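The Long Life of the Kitchen Tablecloth

My grandmother's kitchen had a drawer that held nothing but tablecloths, and if you were a child in that house you learned quite early which ones you were allowed to touch. The white damask lived at the bottom, wrapped in tissue, and came out for christenings and for the vicar. Above it were the embroidered ones, with their lazy daisies and their tea stains that had been soaked and soaked and never quite gone. And then, not in the drawer at all but on the table, every day of the year, was the wipe-clean one with the roses on it, which took the porridge and the poster paint and the hot pans and never got so much as a thank you.

I have been thinking about that cloth a good deal lately, partly because I've moved back to Cimley after a long time away and partly because I went looking for one like it and found myself in a much bigger conversation than I'd bargained for. People have feelings about what goes on their kitchen tables! Mention it at a bus stop and you'll miss your bus.

The practical history is simple enough. For a very long time a table was scrubbed, and somebody had to do the scrubbing. Then came oilcloth, which was fabric treated with linseed oil until it would shed water, and which smelled (I'm told, and rather fondly) of putty. It cracked along the folds and went sticky in hot weather, but it meant you could wipe up gravy and get on with your evening. The plastic-coated cloths that came later did the same job with less fuss, and they brought the flowers with them, great armfuls of roses and sweet peas and poppies, in houses where the garden might be a back step and a bucket.

Why roses, though? I put the question to the lady at Gravo, the hardware shop on the corner that still sells cloth off the roll at the back, between the mop heads and the birdseed. She thought it over while she cut my length. Roses forgive you, she said. A plain cloth shows every crumb and a check shows you've cut it crooked, but on a rose you can lose half a slice of toast.

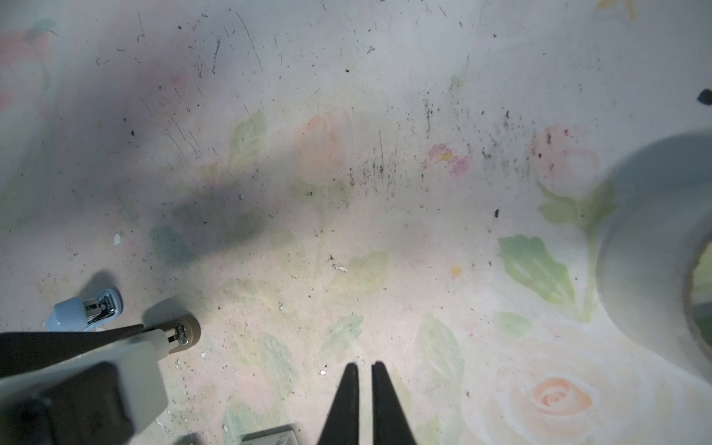 Maureen disagrees, and wrote to me at some length to say so. She holds that pattern is a trap, that you stop seeing the marks and then one morning the sun comes in low and there they all are, 10 years of them, and you're ashamed to have the neighbour in. She has gone back to bare wood and a scrubbing brush and says she has never been happier.

I can see her point, and I half admire it, but I don't think I could live up to it. What I like about a patterned cloth is the way it grows old. The colours go first where the elbows rest. Then the shine wears off in patches, usually in front of the best chair, the one nearest the stove, and you find that the cloth has kept a sort of record of how the household sits. Ours at home had a pale ring at one end where the teapot stood, and when my mother finally replaced it we all went on putting the pot down in exactly the same place.

If you're buying one now, there is more choice than there used to be. Gravo had 17 patterns on the rack when I went in, and the market at Tremblay has a stall on Mondays where the offcuts are sold cheaply, rolled up and tied with string. Do feel the back before you buy. A soft, brushed backing lies flatter and doesn't skate about when someone leans on it, whereas the thin sort will creep towards the floor all through dinner. Store it rolled, never folded, and if it arrives with creases, lay it out in a warm room overnight and leave it alone. I know people who go at it with an iron and a tea towel, and I know what their cloths look like afterwards.

For cleaning, warm water and a drop of washing-up liquid will see to nearly everything. Beetroot is the exception, and so is turmeric, and so is the purple felt pen that every family seems to own.

I bought mine in the end, two metres of it, faded-looking pinks from the start, which felt a bit like cheating. It has been down since June. Already there's a nick near the bread board, and a smear of something by the window end that I keep meaning to see to after supper.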